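Tresunmont Neighborhood Garden Association
Minutes of the fall members' meeting, 29 Sep 2026
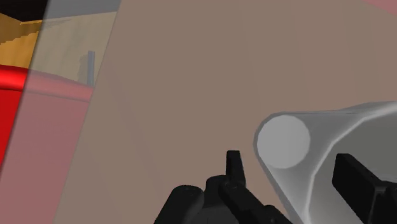

The meeting opened with a cheerful welcome to everyone who had come out in the drizzle, and the April minutes were approved without changes. We went straight on to water, as we always seem to do. The old rain tank by the lower beds has been leaking since spring, and two replacements were discussed at some length. Gement offers a square tank at $1,480, and Irex an upright cylinder at $1,086. Several members liked the look of a cylinder tank lying on its side, but it would need a cradle and more ground than we can spare. After a good long talk (and a second pot of coffee), members voted for the upright Irex tank, to be ordered before the first frost.

Compost came next. The Pavlović farm has kindly offered us 80 bags of aged manure, free, if we can pick it up ourselves. Two members have trucks and will settle a date between them. We are so grateful, and a thank-you card went around the room for signing.

Plot fees will stay as they are. There was a suggestion to put $100 toward new hoses, and this passed with one vote against, from a member who feels the old hoses have a few good years in them yet. Please coil them when you're done!

The squash supper was a happy evening, and we were asked to do it again, with more chairs. The seed swap will be held in April as usual. Bring envelopes.

The meeting closed at nine.

Comments (3)

plot14: Could the new tank have a lower spigot? My watering can never fit under the old one.

beanrow: I can help load bags, just not before ten in the morning.

mulchlady: Somebody left a blue casserole dish after the supper. It's on my porch.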